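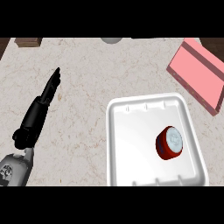
Mamau Project - Simulation and Policy Evaluation Group
Minutes of the working meeting, 08/01/2026

Present: Uwe Wegener (chair), Alina Jitaru, Halima Abubakar, Bastian Oltmanns
Remote: Ynyr Samuel (audio only, and at times not even that)
Minutes: Bastian Oltmanns, by the usual method of having spoken last at the previous meeting

1. Minutes of the July meeting

Approved with one correction. Under item 4, "the policy is robust to lighting" should read "the policy has not been tested under different lighting." Uwe asked that the two not be confused again.

2. Simulated evaluation of the Bravo policy (Alina)

Alina presented the results from the marble countertop environment. The policy was trained on real demonstrations only and is being run in the renderer without any further training, to see whether its ranking against the older checkpoints holds up. The full batch was 1234 episodes on the can and tray layouts, with start poses and object positions varied by seed.

Overall success was 63 percent. Uwe asked whether this was good. Alina said it was better than the previous checkpoint and worse than the slide title suggested, and that she would change the slide title.

Most of the remaining failures fall into a group she has labeled "hover." The arm makes a sensible first move, stops above bare counter short of the target, and makes small corrections until the episode times out. There are no collisions and nothing gets knocked over. Halima noted that by the safety metric these are our best episodes.

Discussion of the cause took up most of the meeting. Views recorded:

Halima thinks it is the white tray on the pale marble. The contrast between the two is weak, and the attention maps from the hover episodes wander along the tan veins in the stone. She does not claim the policy is following the veins. She does claim it looks at them more than she would like.

Ynyr thinks it is the tipped can. In nearly all of the training demonstrations the can stands upright, and the ones where it leans were dropped by the cleaning script as operator errors. He wrote the cleaning script and wished this to be minuted before anyone else brought it up.

Alina pointed out that the two ideas can be separated cheaply. Same seeds, upright can, white tray; then tipped can, darker tray. Uwe asked why this had not been run already. Alina said that it was on the list, and shared the list. The matter was dropped.

Bastian asked whether the black bands at the top and bottom of the rendered input match the padding used in training. There was a silence. Halima checked during the meeting and reported that the padding is the same height in both, so this is not the explanation. It was agreed that it had been a good question and that we should have known the answer.

3. Clutter objects

The far side of the counter is currently dressed with extra objects, including the pink box and the wooden block. Uwe wondered if they could be removed to make the videos easier to explain to visitors. Alina objected. The real tables at Fliminville are never clear, and a policy that only works on a clear table is one we already have.

Agreed to keep the clutter and to add a second condition in which it is shuffled between episodes. The pink box stays in both. Halima would like a version with the box recolored red, on the theory that the policy may be choosing by color and getting away with it. Ynyr predicted disaster. No bets were taken, officially.

4. Agreement between simulation and the real arm (Halima)

Halima compared 8 checkpoints in both settings. The order of the checkpoints agrees well at the bottom and poorly at the top, so we can reliably tell a bad policy from a decent one but not yet a decent one from a good one. Uwe asked if this could be phrased more cheerfully for the report. Halima offered "coarse ranking is preserved." Accepted.

The real runs used roughly 5 hours of arm time per checkpoint, and this will not get cheaper. There was general agreement that the simulated numbers should never be quoted without the real ones next to them - and general agreement that someone will do it anyway.

5. Trokisell scheduler

The job scheduler again put two evaluation batches on the same output folder. The second overwrote the first. Ynyr has a fix, which he described at some length while muted. He will send it in writing.

6. Any other business

Bastian asked for a shared definition of "success" on the tray task, having found three in the repository. One counts a lifted can, one counts a can out of the tray, and one counts a can out of the tray that has stopped rolling. The figure in item 2 uses the second. Alina will recompute using the third and expects it to go down.

Actions

Alina: run the can and tray split on matching seeds; recompute success; rename the slide.
Halima: red box variant; send the checkpoint comparison to everyone.
Ynyr: restore the tipped-can demonstrations; scheduler fix, in writing.
Bastian: delete two definitions of success.
Uwe: book more arm time at Fliminville.

Next meeting to be set once the split results are in.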